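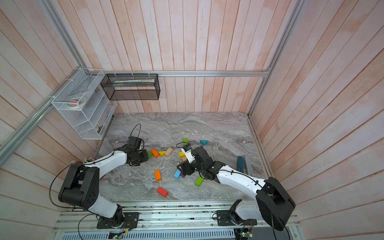

Figure 1. Colorful wooden toy blocks on a gray marble-patterned floor.

3.2 What people mean when they say a room is "tidy"

I came to this question through my own kitchen table, I'll admit, but the part of the study I want to talk about in this section is the wording of our survey and how much trouble one small word gave us. We asked 256 households in Geltcombe to rate their main living space from "very untidy" to "very tidy," and I thought (wrongly!) that this would be the easy page. The word slides around all over the place. Take toys, which came up in the written comments more than anything else did. A scattered collection of wooden blocks like the one in Figure 1 would count as a mess to one parent and as a perfectly good afternoon to another, and both of them would be using the word the way they always use it. So a rating of "untidy" can mean there are things on the floor, or it can mean there are things on the floor and I mind, and our scale had no way of telling those two apart.

We did try to fix this before the main round. In the pilot, which we ran in Merkis with 50 households, I added a short note under the question saying that "tidy" meant "most things are in the place where they are usually kept." I was very pleased with that note. Then the answers came back and a good number of people had crossed out the note, or argued with it in the margin. One person wrote that the usual place for the mail was the floor by the door, so by my definition the hallway was spotless. Fair enough! I took the note out again for Geltcombe and put in 3 follow-up questions, asking whether the room was easy to walk through, whether the person could find what they needed in it, and whether they would be happy for a neighbor to drop by without warning.

That last one turned out to do most of the work. Ratings of tidiness went along with the neighbor question much more closely than with the walking one, and I keep coming back to this because it changes what I think we were measuring all along. People seem to judge the room through the eyes of a visitor, even when they live alone and (by their own account) hardly ever have one. The finding question sat somewhere in between. Several people told us they could lay hands on anything in the room within 30 seconds and then rated it "very untidy" on the very next line.

I should say something about the Aranda version too. The survey there was translated, and the word our translators picked is closer to "cleared" than to "tidy." It has a feeling of a job just finished, like a table after supper. My guess is that this pushed the ratings down a bit, as a room that was never messy in the first place can't very well be cleared, but I can't show that with the data we have and I'd be cautious about putting the Aranda answers next to the others. In Section 4 I keep them in a table of their own.

One more wrinkle, about timing. The forms went out with the Kellov community newsletter in one district and by regular mail everywhere else, and the newsletter people tended to answer in the evening, right after the kids' bedtime. Whether you rate your living room before or after that hour makes a great deal of difference, as anybody with small children will tell you, and we only started asking for the time of day in May, when most of the forms were already back in the box.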